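Open day at the Usow lab, Flakisside

Usow opened its household robotics lab to visitors on 8th May, and more than 60 people came through. We wanted to know if a machine can tidy a kitchen yet.

Most of the work happens in simulation first. Staff put a practice kitchen on the big screen and explained the chores: clear the counter, pick up what is on the floor, leave the rest alone.
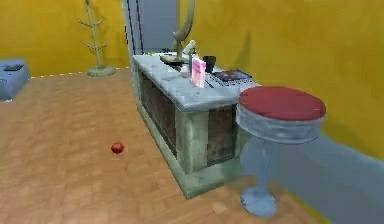
The simulated kitchen, with an apple on the floor and a carton and black mug on the island.

The apple job is harder than it sounds. The software, called Alov, has to find it, plan a route past the stool and decide where it belongs. In the latest set of 56 simulated runs it failed mostly on the last part – it would pick a spot too close to the counter edge.

The real machine was slower. It moved 2 cups to a shelf in 3 minutes and needed a restart in between. I would not buy one for home today. The next open day is in August, at the Abubakari building across the road. Parking there is free.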